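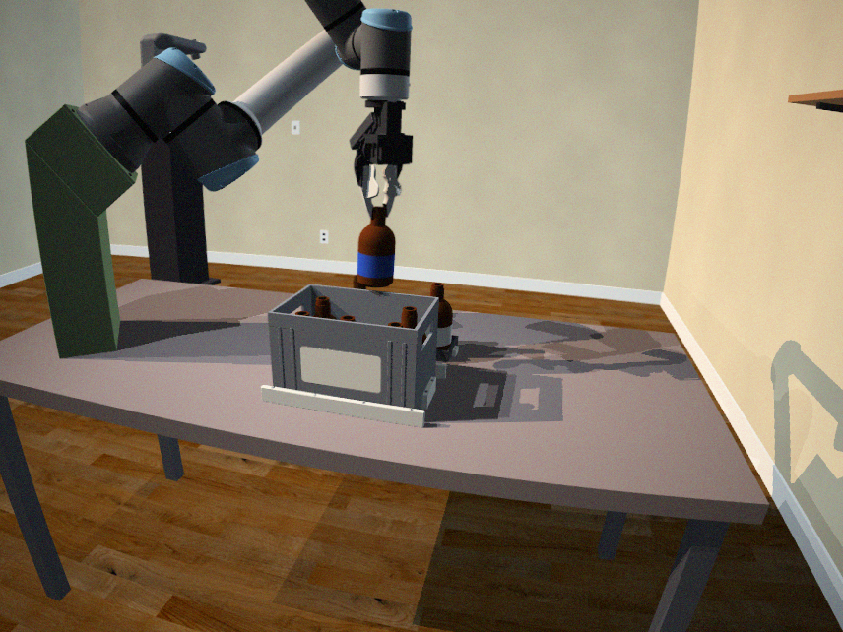 Bottle season is on for the Teriver project!

If you've walked past our desks lately, you'll have heard a lot of talk about crates. The simulation team has been collecting examples for the packing task, where the arm takes a bottle by the neck and lowers it into a grey crate, and as of September 28, 2019 we have 696 good ones saved. That's a lovely number for a group that was still arguing about gripper settings at the last newsletter.

Every example is driven by a person. One of us steers the arm from start to finish, the simulator records the joint positions and the camera view, and the run goes into the set only if the bottle ends up standing in the crate. A practised hand gets through almost 30 in a sitting (Abdelkrim Benmoussa holds the record at 37, and he's happy to show you his trick with the wrist).

Between runs the simulator shifts things a little: the angle of the crate, the colour of the walls, where the light comes from. We've been enjoying the shadows in particular. The first model we trained, Gornik, got badly muddled when they fell across the crate, so the newer examples have plenty of hard, dark ones in them.

We're keeping the fumbled runs too, in their own folder. The Sovolmont group wants them for their work on recovering from a bad grip, and they've already asked for more!

Training on the full set starts in November. Until then there are driving slots open most afternoons, and no experience is needed. Put your name on the sheet by the kettle.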